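I finally did it. I typed up my grandmother's recipes!

Well, the soups. The soups are done, and I'm so happy with them that I have to tell somebody, so you get a blog post. My grandmother lived in Grikside her whole life and wrote down everything she cooked, on envelopes, on the backs of calendars, on the paper that came wrapped around the butter. When the boxes came to me I thought I'd be through them by March. Ha.
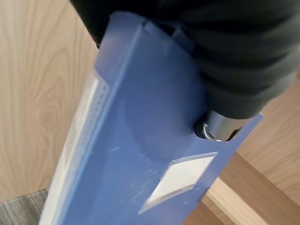
Her handwriting is the first hurdle. She made her sevens like ones and her ones like nothing at all, so for a whole evening I believed in a lentil soup with seven onions in it (I made it — it was wonderful, and I smelled like onions for two days). Once a page is typed and checked it goes into a ring binder, a blue plastic one, with the original in a sleeve right behind it so I can still see the grease spots. I love the grease spots. The more there are, the better the soup.

What surprised me most is how little she measured. "Flour until it looks right." "Salt, you know how much." I did not know how much! So I've been cooking each one two or three times and writing down what I used, and then arguing with myself about whether that spoils it. I've decided it doesn't. Her words stay on the page exactly as she wrote them, and my numbers go underneath in small type.

The one I'm proudest of is the sour barley soup. She only ever called it "the Weden one," after the village where her aunt lived, and the card lists five ingredients and no steps whatsoever. I called my friend Ghizlane Erraji, who cooks by smell and is usually right, and we stood over the pot until nearly midnight adding lemon a little at a time. It needs 500 grams of barley, which sounds like madness and makes enough for a street party, but when I cut it in half it just wasn't as good. Something about the big pot. Freeze what you can't eat.
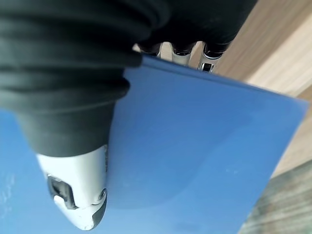 How I'm sorting them

By season, after a false start with the alphabet. The alphabet put "Beet, cold" next to "Bean, for snow," and I can't imagine wanting both in the same week. She cooked by the weather, so now the pages go by the weather too, starting with the first cold rain and ending with cucumbers.

Hala Fahmy suggested an index by ingredient at the back, and I grumbled about it and then did it, and it's the page I use most. Half a cabbage in the fridge? Look up cabbage. There are so many cabbage soups, you would not believe it.

Next up is baking, and I'm a bit scared of baking. Her oven had two settings, "hot" and "not yet," and mine has a dial. But there's a walnut cake in there that I haven't tasted since I was nine, and the card is nearly see-through with butter, so I know it's a good one. If anybody reading has a family recipe for a walnut cake with coffee in the batter and no frosting, please write to me — I think a line is missing from ours and I'd love to compare.

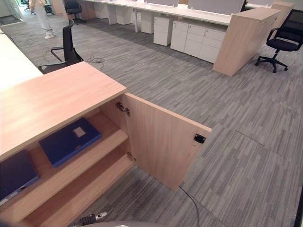 Blue folder, upper shelf, cabinet door open.

Barley soup is for supper again tonight, the full pot. Come hungry!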